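October, early evening

My white table is again full of small things, and I decided to write down what I think about them before I put everything in its place. Leonie Riedl asked me last week how I sort a table when nothing on it belongs together. I promised her a short answer, but it became longer. 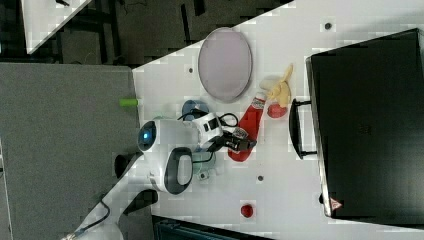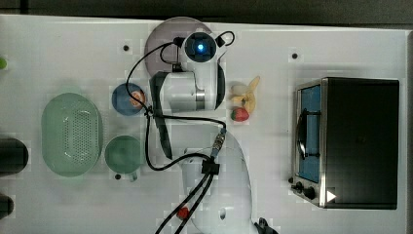
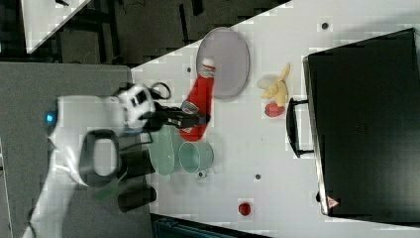 My first rule is to begin with the plates. A plate is flat and needs much space, so when it has found its shelf, the rest looks already smaller. After this come the bowls and the cups, and I put the small ones into the big ones if they allow it.

The fruit I leave for the end – I like a little color while I work. Leopold Zwahlen does it the other way, fruit first, and we have discussed this for 30 minutes without result.

For the green things I bought 2 boxes from Pakeck. One is too low for a cup with a handle, so I will ask if they exchange it. I also want to try a shelf liner from Nomley, but only when the drawer is washed.

Leonie, if you read this: please bring back my big sieve!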